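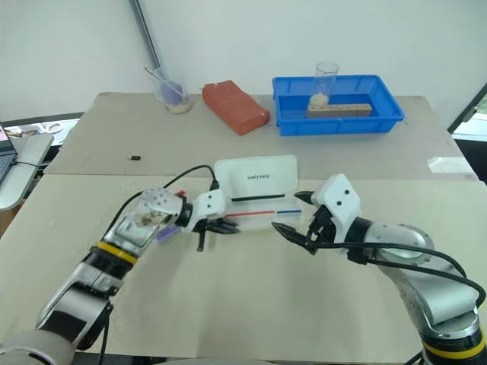 Clearance rules for two-arm cells should be written per task, at the point where the grippers come closest to each other. The current draft gives one figure for the whole cell, measured with both arms parked, and that figure says little about handling small parts. With an open case between the two grippers and a fingertip at the front left corner of the tray, the margin that matters is the one across the case. Cable routing belongs in the same clause. A gripper cable that arches over the arm and drops behind the wrist takes up space that the arm model usually leaves out, and the draft never mentions it.

Carmela Nieto wrote:
> Section 4 already asks for a minimum distance between the arms. I would
> prefer not to add a second number. At Orkholm we set one value, 326 mm,
> and every operator remembers it. If we go per task, who signs off each
> time the layout changes? Also, does "fixture" include bins and loose
> containers, or only things bolted down?

On the first point: keep the single value for parked arms and for anyone reaching in. It can't apply during a two-handed task, where the grippers have to work closer than that. I suggest this text for 4.3:

4.3.1 For each task, record the smallest planned distance between grippers, including fingers and cables.
4.3.2 Repeat the measurement after any change of gripper, cable path or table height.
4.3.3 Run 800 cycles at reduced speed before release. Log every contact, intended or otherwise.

Sign-off goes to whoever owns the task file. Bodin does it this way and the extra paperwork is one page.

On fixtures: I would count anything left on the table during the run, bolted or loose. Bins and beakers at the back of the table get hit on retract moves, and the planner has no knowledge of them unless someone enters them.

Open item — the inspection interval for gripper cables. Suvby uses 2,000 cycles, Fanance goes by operating hours. I have no data that favors either. If anyone has failure records by cable type, please send them to the list before the September draft closes.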